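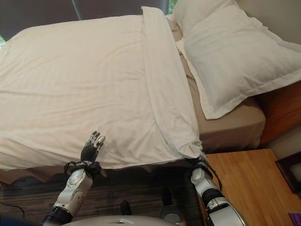 By Olga Acuña

The raccoon came in through the laundry vent on a Sunday night, and by breakfast it had opened every lower cabinet in the kitchen of the Rulmont Inn. It ate a sack of pancake mix, half a ham and most of a box of sugar packets. Then it went to sleep in the bottom of the linen closet on the second floor, where a housekeeper found it at 9:15.

"I thought it was a bathrobe," said Denise Mthembu, who has cleaned rooms at the inn for six years. "I had my hand out to pick it up."

She closed the door, put a chair against it and called the front desk. The front desk called the county, and the county gave out the number of a man with a truck.

Calls like that one are now routine in Unholm, a mountain town of 3,284 people with one main street and a great many vacation rentals. The town's animal control office logged 472 complaints last year about wildlife inside buildings. Raccoons made up the largest share, followed by squirrels, bats and skunks. The list also includes a bobcat in a car wash and a mule deer that walked through the automatic doors of the pharmacy and stood in the greeting card aisle until it was let out the back.

The man with the truck is Walt Pruett, who is 61 and used to install garage doors. He has two traps in the cab at all times and keeps the rest under a tarp. His phone rang four times during the hour I rode with him up Clorbridge Road.

"People want to know how it got in," he said. "I tell them to go outside and look at their house like they're the size of a football."

At the Rulmont, the answer was a plastic vent cover that had cracked over the winter. The opening behind it was four inches across. A full-grown raccoon can't get through a hole that size, but it can pull at the edges until the hole is bigger, and this one had torn away a strip of siding as well.

Pruett did not use a trap. He cleared the hallway, propped open the fire door at the far end and laid a line of mattresses on their sides to make a lane. Then he opened the closet and stood behind the door. The raccoon took 40 minutes to come out. It walked the length of the lane, stopped to smell a radiator, and went down the outside stairs into the parking lot.

The inn threw out everything on the bottom two shelves of the closet and washed the rest twice. Three guests were moved to other rooms. One of them, a retired bus driver from Kansas, asked if he could stay where he was, and the inn let him.

Most of the animals that turn up indoors are looking for food or for a warm, dark place to have their young. Spring is the busy season for the second reason. A female raccoon will use an attic the way she would use a hollow tree, and she may return to it for several years if the way in stays open. Pruett gets a second rush of calls in September, when animals are eating as much as they can before the cold.

The rentals make the problem harder. A house that sits empty from Monday to Friday is a quiet house, and weekend visitors often leave trash bags on the deck when they check out. Unholm passed a rule two years ago that requires latched bins at every rental. Owners get one warning and then a fine. Pruett says the bins work when people latch them.

He has his own list for owners. Put steel mesh over vents. Trim any branch that hangs within six feet of the roof. Bring pet food in at night. Check the crawl space door after every big wind. If there is already an animal in the attic in May or June, assume it has babies and don't seal the hole until someone has looked.

He also asks people not to corner anything. The two worst bites he has seen both went to homeowners who tried to throw a blanket over a raccoon in a bathroom. Anyone who is bitten or scratched should wash the wound with soap and water and see a doctor the same day, even if it looks small, as raccoons can carry rabies.

Mthembu was back at work on the second floor the next morning. The vent has a steel cover now, held on with eight screws, and the siding has been patched in a slightly different green. She knocks on the linen closet before she opens it.

"My supervisor laughed at me for that," she said. "Then I saw her do it too."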